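Comparing two grippers on one arm without fooling yourself

I've swapped grippers on our arm more times than I'd like to admit, and for the first few goes my comparisons were rubbish. I'd run the old one on a Monday when I was fresh, bolt on the new one after lunch, squint at the numbers and declare a winner. So this is the way I do it now, pinched in large part from Selma Spahić, who is far more organised than I am.

The two in this round are the Calvo, a plain parallel gripper we've had for ages, and the Sillach, which is newer and has softer pads. Same arm, same controller, same wrist camera for both. If you change the camera as well you're testing two things at once and you'll never untangle it (ask me how I know).

Start with the payload settings. Weigh the gripper with its fingers on and the camera bracket attached, then put that mass and the centre of gravity into the controller before you move anything. My Sillach came to 1027 grams all up, which was heavier than I'd guessed, and with the old value still loaded the arm sagged a touch every time it slowed down.

Next, do the cables. Move the wrist by hand through its full range and watch where the slack goes. I leave more of a loop than looks tidy and strap it further back along the arm. A tight cable will tug on the wrist right at the end of a reach, and you'll spend an evening blaming the fingers for it.

Then pick your objects. I'm a big fan of toy food for this! It's cheap, it's light, it comes in all sorts of awkward shapes and the colours make life easy for the camera. You want something long like a bread roll, something round and squat like a cream puff, a spoon for the thin flat problem, and a cup.
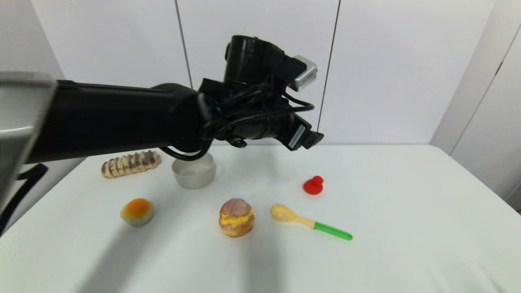 Tuấn Tăng reckons toy food flatters a soft pad and that I ought to throw in something hard and slippery, a steel socket for instance, before I go telling anyone which gripper is better. Fair point, and I've added one to my list. If your real job is metal parts, swap the whole lot over and leave the buns in the toy box.

Now for the runs themselves. I do 200 picks per gripper, split into blocks, and I alternate the blocks so neither gripper gets all the good light or all the patient operator. Yes, that means unbolting the thing over and over. Put the screws in a lidded tin.

Set the closing force low to begin with and bring it up until the spoon stops slipping, then leave it alone for the rest of the test. Write the value down. If you nudge it up halfway through a block, bin that block and start it again. I know, I know, but I've tried fudging it and the results were mush.

For scoring, I keep it dead simple. A pick counts if the object is lifted, held for 7 seconds and put down inside a taped square. Anything else is a miss, and I jot a word or two beside it: slipped, pushed, tipped, never touched it. Those notes have been more use to me than the totals. On our arm the Calvo kept pushing round things away as it closed, while the Sillach's misses were nearly all on the spoon, where the fat pads couldn't get underneath the handle.

Check your hand-eye calibration every time a gripper goes back on — every time, even if you swear the camera hasn't budged. Mine had crept 2 millimetres after one change and I only caught it when the misses all started leaning the same way.

If you've got fingertips you can swap, try the Calvo with the softer tips before you spend money on a new gripper. I did that in March and it closed a good bit of the gap on the round stuff. I still haven't had a proper crack at cups with either of them, gripping by the rim versus around the outside, so that's the next lot of blocks once I've found my good hex key.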